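Visit report: a home gripper build in Irnwood
1/18/25

Irnwood is the last stop on the bus line, and the walk from there takes 12 minutes if you don't miss the turn by the feed store. I was there to see the Jovell, a gripper you hold in your hand, which two members of our robotics club are putting together at home. The club has a shared workshop, but the lathe room is closed until March and most of the small builds have moved into people's houses.

The design is simple enough to follow from the outside. Two finger assemblies mirror each other on either side of a ribbed center plate, and each one turns on metal pins. The builders print the housings themselves and order the pins from Tomić, a supplier that sells them in bags of 80. A bag lasts them a long time. The first set of housings cracked at the pin holes, so the walls were made 2 mm thicker and the print time went up to 23 hours for a full set.

I had expected a bench with foam blocks on it. They test on the dining table, with the tablecloth on and the air fryer at the back.

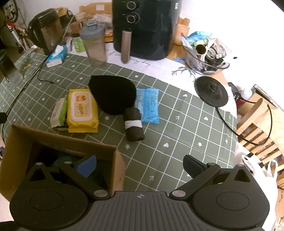
Fingers wide open over the table, with the wipes and the rolled cloth behind.

The pads took up most of the talk. Hard blocks are easy to pick up and don't say much about the grip, so the builders like soft packs, which change shape when squeezed. Wet wipes are a favorite. Knitwear is on the list too, and so is anything rolled. Their log is a school notebook with one line per try: the object, the pad, and whether it slipped.

I asked about the fingers coming in at a slant. The linkage does that, and they have gone back and forth on whether to change it. A straighter path would need longer arms and a new center plate. For now they are leaving it alone and working on the pads.

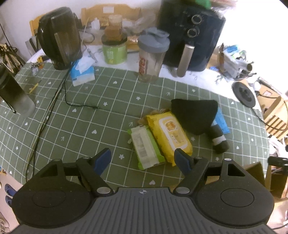

Blue pads on both sides of the wipes, black beanie to the right.

I was allowed a turn. It is heavier in the front than I would like, and my wrist noticed after a few minutes. The builders know about the weight and plan to thin out the arms in the next print.

The control side runs on Ginitance, the club's own software, and I can't report much on it. The settings page was being rewritten and I only saw the old one. Parts files will go in the club folder once the pin holes are final. Anyone who wants to visit should write ahead, and bring a soft object or two for the notebook.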